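Omdale Aviation Supply
Home > Ground Support > Towing > Erka 2208 Towbar

Erka 2208 Nose Wheel Towbar, light aircraft

Stock no. 2208. In stock, Maglaya warehouse. Ships next working day if ordered before noon.

Page updated Tuesday, August 13, 2019. Old listing had the wrong head size, sorry to those who rang.

The 2208 is the bar most flying clubs end up with. Steel tube, two-piece, joins in the middle with a pin. Goes in the baggage bay of most four-seaters once it's apart, check your own door first. Rated to 2000 kg aircraft weight on level sealed ground. Grass or slope, derate it, the manual has a table.

Colour is yellow only. Erka dropped the red in October last year and we have none left, please stop asking :)
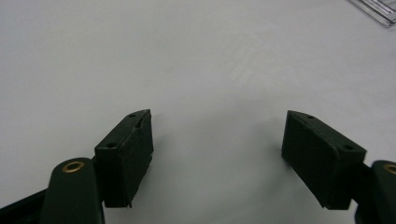 Head adjusts to suit the axle. Spring loaded, locks with a collar. Bring the head up to the axle stubs, let the spring close it, then turn the collar til it clicks. If it doesn't click it isn't locked. Do not tow on an unlocked head, it will come off and the bar goes straight into your spat.

Turning limits are the aircraft's, not the bar's. Look for the red marks on the nose leg. Go past them and you've bent something expensive, and warranty won't look at it.

What's in the box
Front tube with head
Rear tube with T handle
Join pin on lanyard
3 spare head bushes
Manual (English and French)

Not in the box: tug adaptor. The Isteck adaptor fits, sold seperately, see Towing Accessories. Needs the shear pin that comes with it. Don't substitute a bolt from the hangar floor, the pin is meant to break.

Fits
Most nosewheel singles with exposed axle stubs. Retractables, ring us with the model and year. Not for tailwheel, we have a different bar for that. Not for anything with full spats covering the axle unless you have the cutout kit fitted. Light twins under the weight limit are usually OK but the head can foul on the gear door linkage on a couple of them, so again, ring.

Care
Wipe the head down after wet grass. Light grease on the spring every 20 tows or so, more if you're on the coast. Bushes are a wear item. When the head starts to rattle on the axle, change them all at once. Spares come in a pack, same stock no. with a B on the end. The collar thread is the bit that gets neglected, grit in there and it'll feel tight before it's locked. Old toothbrush, bit of kero, done.
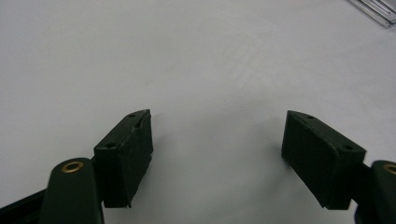

Two dark green gripper fingers, open over a white tabletop. Bushes and tug adaptor extra.

Freight
Goes as one long carton, so the oversize rate applies. Country strips add a few days. Pick up from Maglaya is free, come to the side roller door, the front counter is for avionics only and they will send you round anyway. Bring the order number.

Returns
Unused, in the carton, within 20 days. You pay the freight back. If it's our mistake we pay, obviously. Bars that have been on an aircraft can't go back to stock but if theres a fault we'll sort it out under warranty. Send us a photo of the head and the serial plate (under the T handle) and we'll get onto Erka.

Warranty is 3 years on the tube and head, bushes excluded.

Club and flight school accounts get trade price, log in to see it.

Related: Isteck tug adaptor, 2208B bush pack, wheel chocks, tie-down kits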